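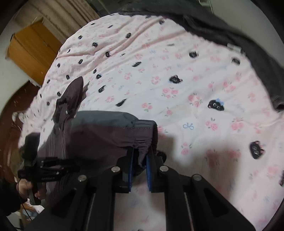

How do you fold a thin, slippery jacket with elasticated cuffs so that it stays folded?
Lay it face down on the bed, bring both sleeves straight across the back so the cuffs lie flat on top of each other, fold it in thirds lengthways, then roll it from the hem up and tuck the roll into the hood if it has one.

That took me most of my adult life to learn, so you're welcome. A thread about putting clothes away, by a woman who has put the same clothes away many times.

1/ The first thing to know about shiny lightweight fabric is that it wants to be on the floor. Cotton will sit where you leave it. A windproof will wait until you've left the room and then pour itself off the shelf like soup.

2/ Use the bed. I know the videos all have a big clean table. I have a table. It has a sewing machine and Fares's tax papers on it and has done since August.

3/ A duvet is a bit soft for shirts, I'll grant you. For anything slippery it's ideal. The fabric grips the cover slightly and you get half a second longer before it all slides away. Take what you can get.

4/ Elasticated cuffs are the enemy. All that ruffling means the sleeve is fat at one end and flat at the other, so whatever you stack on top leans. If you put both cuffs in the same corner, the pile leans towards that corner. Ask me about the shelf in the spare room.

5/ So, cuffs to the middle. Flatten them with your palm. They will not stay flat but they'll know you tried.

6/ My sister-in-law Hanan irons hers. On a cool setting, through a tea towel. I have no comment to make on this except that I've seen the result and it looked exactly like mine.

7/ Do up the zip first. I forget this every single time and then have to unroll the whole thing.

8/ Someone is going to ask about the Plundwood folding board, so: I bought one. It cost 12 quid and it's very good for T-shirts belonging to a medium-sized man. Anything with a hood hangs off the top. It lives behind the wardrobe now with the other good ideas.

9/ Vacuum bags, also no. I packed five coats into one and it was as flat as a pancake and as heavy as a paving slab, and by the following week it had let all its air back in and wedged the drawer shut. Tarek had to get it open with a fish slice.

10/ Colours. Dark purple, dark grey and navy are all the same colour at seven in the morning. Fold so the cuff shows at the front of the drawer if that's the bit that's different. This is the only tip here I'm properly proud of.

11/ Creases: leave them. A thin jacket is going to be creased whatever you do, it's practically the design. Wear it in the drizzle for ten minutes and you'll be too wet to care.

12/ Siham has replied to say hang them up, like a normal person. Siham has a hallway. Some of us have a row of hooks and four people.

13/ Fine, on hangers: use a thick one, and do the zip up to the neck. Thin wire ones let the shoulders slip and you come home to find a jacket lying at the bottom of the wardrobe looking as if it's been at the sherry.

14/ Where the rolls go. Mine stand on end in a fabric box, hoods up, so you can pull one out without disturbing its neighbours. The children disturb the neighbours anyway. It's a nice box though.

15/ To the person asking whether you can roll them damp: please don't. You'll find out in a week, by smell.

16/ Right, I've still got the fleeces to do and there's no trick to those, they're just enormous. If anyone has a method that doesn't involve sitting on them, replies are open.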